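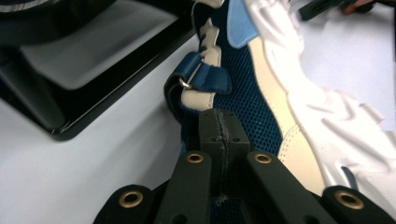 Etornam asked, before I had even taken my coat off, whether we are sure that mesh and leather should be cleaned with the same brush. I wrote the question on the board, and it is a fair one. In September we used one brush for everything, and I did not like what it did to the pale leather.

Oct 12, 2018. Shoe bench, cleaning and sorting.

Working today on the low trainers with the dark blue mesh. They are a difficult kind for us, as there are so many materials on one shoe: mesh, cream leather, a bit of light blue suede, and then the white rubber sole with the deep grooves. Every one of these wants a different treatment, and they lie very close to each other. I have decided to write the order down so that Brian can follow it next week without calling me.

Order I used:

Dry brush first, all over, soft bristles. Suede gets only this and the rubber block, no water at all.
Then the sole. Small stiff brush, warm water with a little soap. The grooves need the corner of the brush, and a wooden stick with cloth on it for the deepest ones.
Then the mesh, with the white cloth, hardly damp. Press and lift, do not rub. Rubbing makes the small cells of the mesh fluffy and this cannot be repaired.
Leather last, with the Presier cream, a very small quantity. Keep away from the stitching, the cream stays in the holes and becomes white when dry.

I did the sole before the mesh because the dirty water splashes upwards. Last time we did it in the opposite order and had to clean the mesh twice.

The drying is still our weak point. The shelf near the window is too warm in the afternoon and I suspect it is the reason for the yellow edge on pair 1487. I moved everything to the lower rack, toes up, with paper inside. Please use the plain paper. The printed paper from the Cárdenas boxes leaves grey on the lining, I have tried it.

On the dark blue leather I made no cream today. I would like to test it first on a loose piece, as we have no experience with glossy leather of this colour, and the creases can become lighter if the product is too strong. Brian has 2 offcuts from Fondano which are nearly the same blue. If he can find them I will try one with the Presier and one with only water.

Time: one pair took me 4 hours with the waiting, of which the work with my hands was perhaps half. This is too slow for the Madeo lot. They are expecting roughly 600 pairs, even if most of them will be simple canvas. I think the mixed ones must go in a separate crate from the beginning, and one person should stay with them.

Answer to Etornam, so that it is written somewhere: no, not the same brush. From now on the brush with the blue tape is for soles only. The one with no tape is for the dry brushing. Nothing with bristles goes on the mesh when it is damp.

To do:
- ask about the offcuts
- more white cloths, the old ones are leaving threads
- tape on the second sole brush
- look at pair 1487 again in daylight, with Etornam

Soap is nearly finished. I put the last bottle behind the sink.

Last updated: same day, evening (added the note on paper)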